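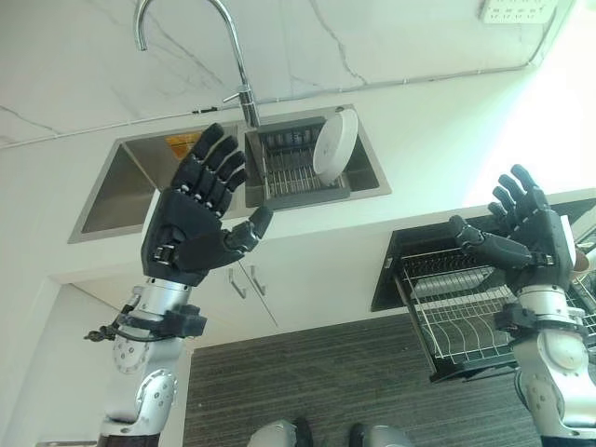 Canberg Social Club – Home & Garden Group

Blog > Kitchen > Sinks and storage

July | posted by Valari

Quick one before tea. Kitchen is finally at the stage where I can whinge about the little stuff.

Double sink, stainless, the dark grey brushed inside. Went for the one with the bigger left basin and I'd do it again. The roasting tray fits flat!! Old sink you had to do one end then teh other and flood the floor. Still haven't peeled the yellow and orange label off the inside wall. Will get to it.

Pull-out dish drawer on the right, wire rack. Was dead against it, wanted a normal rack on the bench. Happy to be wrong. Plates go straight across from the sink and the white benchtop stays clear, well, clearer. Drawer was $118 on special, the Gremeck one was $200 and I couldnt see the difference.

Benchtop shows every tea ring. Bicarb and a damp cloth, 2 minutes, gone. Don't use the green scourer on it, learnt that in the laundry.

Splashback next, budget is $500 all up. Colour suggestions welcome, no more beige please.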